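Planning the Gripper Budget for the Coming Year
4 min read

The equipment request for the Drundalmont kitchen work is due at the end of the month, and I have been asked more than once how the hand-held gripper line was calculated. I set out the reasoning in this post so that colleagues at Branton may reuse it.

Grippers are purchased in pairs. A single operator holds one in each hand, and a pair with one unit out of service cannot be used for two-handed tasks such as sorting chopsticks into a holder. The request therefore covers four pairs: three in regular use and one in reserve.
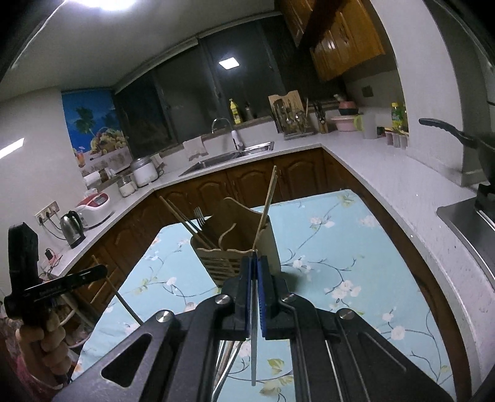
Finger pads and other consumables

Pads are budgeted separately from the grippers. Thin, hard items place the whole load on a narrow strip of the ribbed surface, and our pads are inspected more often when metal utensils are on the task list. The request allows for 127 replacement pads, to be ordered from Levier in two deliveries. Pivot screws are held under the same line.

Utensils are a minor cost, but they should be mixed in material and thickness. A wooden chopstick and a slim metal one require different handling, and both belong on the table. 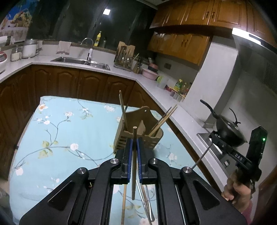

Régis Texier
Equipment Planning Lead, Branton

Two items remain open. Nurmi has offered a service agreement that would replace our own spare parts stock, and I have asked for the terms in writing before comparing the two. The storage cabinet has been moved to the April review.

Comments on the draft request should reach me before it is submitted.

Recent posts
Leasing or Buying: Notes on the Drundalmont Workbenches
What to Ask Before Signing a Service Agreement
Spare Parts and the April Review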